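Zevanbridge Pen-to-Cup Practice Kit (for arms with a parallel gripper)

Print this page | E-mail this page

Last updated: Feb 2, 2021

Hi all! If you bought the practice kit before this update, please read this before you run task 18 again, because we shipped you a fault and I'm the one who wrote it.

The kit is a set of simulated tabletop jobs you can run before you let your own arm loose on a real desk. Task 18 is the one most people start with: pick up the marker, drop it in the mesh pen holder. Simple stuff, and it worked fine here for months (on my setup, anyway).
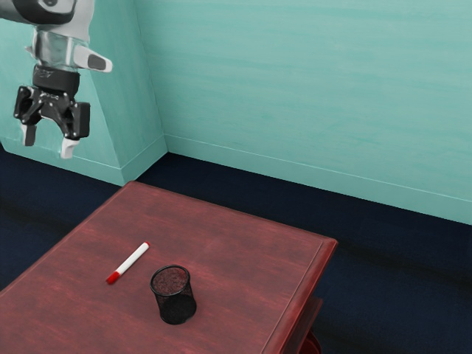
Task 18: marker, mesh pen holder and open gripper over the table.

Then Ingvild Ljungberg at Strömberg wrote in to say her arm was coming down way too hard. She'd moved the task onto a real bench and the fingertips hit the wood and kept pushing until the arm tripped its own force limit. Two scuffed pads and one very flat marker cap! She sent me her logs and I ran 500 tries of my own that night. The arm drove into the table on 55 of them. Yikes.

So what was going on? My grasp code took its height from the cap, and the cap has a rim a little wider than the barrel. When the rim got picked as the grip point, the code mixed up the marker's width with its height off the table and sent the fingers too low. In the simulator the table quietly gave way a bit, so the run still scored as a pass. That part bugs me the most.
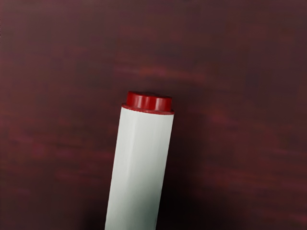
Marker close up, with the stepped red cap and its wider rim.

Version 106 fixes the height math and adds a hard floor the fingertips can't go below. A-yeong Kang also made table contact count as a fail, so your scores may drop after you update. Mine sure did.

Until you've updated, please don't run task 18 on real hardware. If you already have, check your fingertip pads for scuffs and run the arm slowly with a hand on the stop button the first time back. The Hukham and Prilatgate add-on packs use the same grasp code, and their fixes are coming in March.

The update is free for every kit owner. Write me if the download gives you trouble.

Contact us | Copyright 2021 Zevanbridge | Back to top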